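News > Features > Open Days

Search this site Enter keyword Go

Two hours with the arm at Lostberg

Adelino Patrício has been to a lot of open days, and he has a rule for them. "Eat first," he says. "Then ask what it does when you move the cup."

He ran the dish room at a hospital kitchen for 20 years before he retired, and I asked him along to Lostberg in February for that reason. The lab had promised visitors a robot that could handle everyday kitchen chores. I have read that promise before. I wanted someone next to me who had done the chores.

Our host was Margarida Macedo, who runs the demonstrations. She was patient with us, more than we deserved. The project is called Prurkine, and for now the chore is cups and a drying rack.

"People come in expecting a butler," Macedo said. "I tell them to expect a cup."

Patrício asked how many tries it had taken to get this far. She gave the number without looking it up: 2,142 recorded attempts, on one table.

"And on another table?"

"We haven't done another table."

He wrote that down. I should say that she didn't dodge anything he asked. Her view is that a dull task done many times will teach the group more than a flashy one done once, and that visitors can take it or leave it. Patrício's view is that a teenager learns the rack in one shift.

"A teenager also leaves," Macedo said. He gave her that one.

We stood by the table for most of the morning. The arm is bigger than I expected for the job, and the rack under it looks like something from a dorm room. Blue tape divides the tabletop into rectangles, and a yellow cup was upside down on the rack, with a green one at the far corner by the gripper.

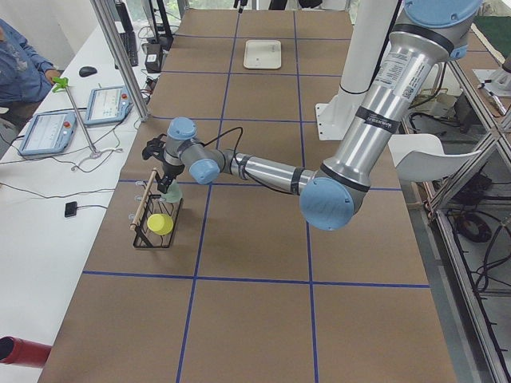 "Would you buy one?"

I put the question to Patrício over coffee. He laughed for a while.

"For what? I had racks coming through with 305 pieces on a bad lunch. Chipped ones, ones with gum in them. Show me gum."

Macedo doesn't claim it can do gum. She wouldn't give me a price or a date either, and when I pushed she said, "You'd print it, and then I'd have to live with it." Fair enough, though the invitation had been a good deal braver than she was.

Patrício says he'll come back when there are 2 tables.

Contact the features desk | Copyright Hunier Media | Back to top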